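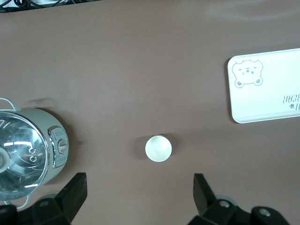 **Ticket:** Gripper fingers, replace or upgrade?
**Opened:** 2025-03-19
**Raised by:** Houda Ouazzani
**Assigned to:** Rachid Tazi
**Status:** open, waiting on a quote

Hi Rachid, me again, sorry! I'm putting this in as a ticket instead of shouting across the room because there's money involved and I'd like it written down somewhere we can both find it.

Short version: the paper cup job on the kitchen bench (cup starts between the cooking pot and the bear tray, ends up on the tray) keeps going wrong at the grasp, and I need to know whether we're buying new fingers, a whole new gripper, or nothing at all before the equipment plan gets locked. I've got 2,000 pounds left on the line and I really don't want to spend it on the wrong thing.

**What happens**

I ran it 30 times yesterday with the usual settings. It got the cup onto the tray in 18 of those. The rest were nearly all the same story: fingers come down either side, close, and the cup either squashes in the middle or slides out and rolls off towards the pot. Twice it missed altogether, but I'd moved the cup by hand both times and may have been a bit cheeky with where I put it.

**What I tried before bothering you**

- Dropped the closing force a notch. Less squashing, more sliding. Put it back.
- Wiped the finger tips with the alcohol wipes. No change that I could see.
- Checked the screws on both finger mounts with the little hex driver. All tight.
- Stuck some rubber tape on the tips. Better! Then the tape crept down the finger after a while and I had to peel it off with my nails.
- Restarted everything, obviously.

The tape bit is what makes me think it's grip surface and not anything clever. The tips are flat and hard, and a paper cup has no weight in it at all, so there's not much for them to hold on to.

**Options, with what I know about cost**

1. Soft tips from Loltar. 130 pounds a pair, they clip over the existing fingers. We'd want two pairs so there's a spare. Loltar say they fit our mount but they said that about the cable clips as well, so I'd like you to look at the drawing.
2. The Destell gripper. Comes with force sensing. I've asked for a price and haven't had one. It would eat most of the budget even if they're kind to us, and we'd need the adaptor plate too.
3. Do nothing, use a heavier cup. Budness won't love this, the paper cup is in their task list and they want the same list run all the way through.

I'm leaning towards the first one. My worry is the pot lid. It's next on the list after the cups, and it's glass with a steel rim and a round knob, so it's heavier and more slippery than anything we've asked these fingers to pick up so far. If soft tips fix the cup and then can't manage the lid, we'll be back here in a month asking for the bigger gripper with less money to buy it.

**Questions for you**

- Can you check the Loltar drawing against our mount? It's in the shared folder under Erraji, don't ask me why, that's where purchasing put it.
- Is there a stated load for the fingers we have now? I found one number in the January paperwork but it might be for the arm.
- If we did go for Destell, how long would the bench be down while you swap it?

**Update, same day, Rachid**

Looked at the drawing. Clip width is fine. The length is a touch more than I'd like — you'd need to lift the approach height a bit so the tips don't drag on the table. That's a settings change, no parts. The January number is for the arm, ignore it. I'll weigh the lid tomorrow. Swapping the whole gripper is two days if the adaptor turns up with the right bolts, and a week if it doesn't.

**Update, Houda**

Brilliant, thank you. I'll ask for a quote on two pairs of the soft tips and hold the rest of the money until we've got the lid weight. Still chasing Destell. Leaving this open, and I've taken the rubber tape home with me so I'm not tempted.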